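**Saludo desk outlets – breaker trips on meeting room circuit**

Status: open, waiting on supplier
Assigned: Ronaldo Agbayani

Breaker 4 trips when the Drulora outlet on the meeting table is switched on with the projector already running. No trip with the outlet alone. First reported in September.

Checked so far:

- Supply at the wall socket: 220 V, steady with the projector on.
- Projector moved to the corridor circuit: no trip after 60 minutes.
- Outlet swapped for the spare from the store room: trips as before.

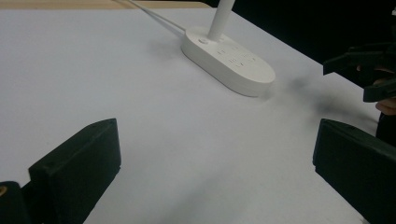
The spare rules out a single faulty unit, unless both have the same defect. Breaker terminals were tightened and the cover refitted. Still tripped on the second attempt.

Earth leakage is the next suspect. The Vurus tester gave 2 mA on the projector lead, well under the limit, but the reading was taken without the outlet connected – needs repeating with both on the line.

Asked Jemov whether the breaker type was changed when the board was replaced. No reply yet. Leave the projector on the corridor circuit until then.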